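Household and Workshop Chores by Machine: Frequently Asked Questions

Skatard Advisory Service, Dombridge
Last revised December 2021

This page answers the questions most often put to the Service by householders, care providers and small workshops. It is general guidance and does not replace advice on a particular purchase.

Can I buy a machine that will tidy my home?

Not at present. Machines that clean floors, mow lawns or wash dishes are widely sold and many of them work well. Each was built for one job in one kind of space. A general machine that can enter a bedroom, pick up whatever has been left out and put it in its proper place is still a matter for research laboratories.

Why is picking things up so difficult?

A person reaching for an object judges its shape, weight and softness before touching it, and corrects the grip without thinking. A machine must be given or taught each part of that skill. Most grippers used for this work have two fingers that close towards each other, and everything must be done with that simple pinch.

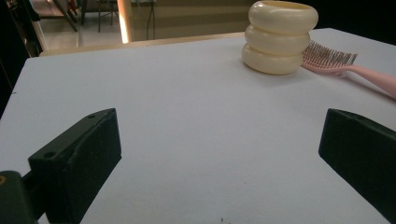 The difficulty grows when objects lie close together. The machine has to decide where one item ends and the next begins, and then find room for both fingers without knocking over whatever stands beside its target. Glossy surfaces and uneven light from windows or lamps add to the problem.

How do machines learn such tasks?

Several methods are in use. In one of them, a person carries out the chore many times with a gripper held in the hand, and the recorded movements are used to train a machine. This is quicker than programming each movement, and it allows ordinary rooms and ordinary belongings to be used. The Fleltum programme, which the Service follows closely, works from a library of 3025 recorded attempts at small tidying tasks. Of these, 216 were set aside to check the results and were never used in training.

Which household objects are hardest?

Long, thin or uneven objects are generally harder than boxes and tins. So are items with one side that should not be pressed.

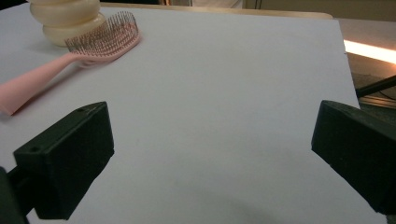
Grooming articles are a good case in point. They are light, they are used every day, and they are seldom put back in the same position twice. A hairbrush lying on its side offers a smooth handle at one end and dense rows of bristles at the other, and the choice of where to take hold affects everything that follows. Held by the end of the handle, the head may swing down under its own weight. Held by the head, the brush is steadier, but the fingers must reach past the bristles to a firm surface. Persons choose between these according to what they intend to do next. Machines are beginning to do so, with uneven results.

Is a shop floor easier than a home?

In most cases, yes. A workshop can fix the position of its parts, control the lighting and keep people clear of the moving equipment. The Kılıçarslan packing works, which took part in our last review, now uses 2 machines for filling trays with identical parts. The sorting of mixed returns at the same site is still done by hand, and the management has no plans to change this.

Can a machine be trusted near children or frail persons?

The Service does not recommend the use of any robot arm in an occupied room without trained supervision. Small arms may be limited in speed and force, but a limit on force does not make a sharp or heavy object safe to carry.

What should I ask a supplier before agreeing to a trial?

We advise that the following points be settled in writing.

1. Which objects the machine has been tested with, and whether your own belongings may be used in the trial.

2. How the machine holds an awkward object once it has been lifted, and whether it can turn that object to face the right way before setting it down.
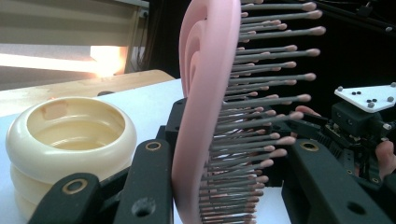 3. What the machine does when it drops something or fails to find it.

4. Who is responsible for damage, and who will attend if the machine stops during the trial period.

When will this change?

The Service does not issue forecasts by year. Progress in gripping single objects on a clear surface has been steady. Progress with full drawers, soft fabrics and wet items has been slower. Readers considering a purchase for a relative who needs help at home are advised to plan on the basis of equipment available now.

Does the Service lend or demonstrate equipment?

We do not lend equipment. Demonstrations are held at the Dombridge office, with places for 4 visitors at each session. The next series opens in January, and requests should be made in writing to the enquiries desk.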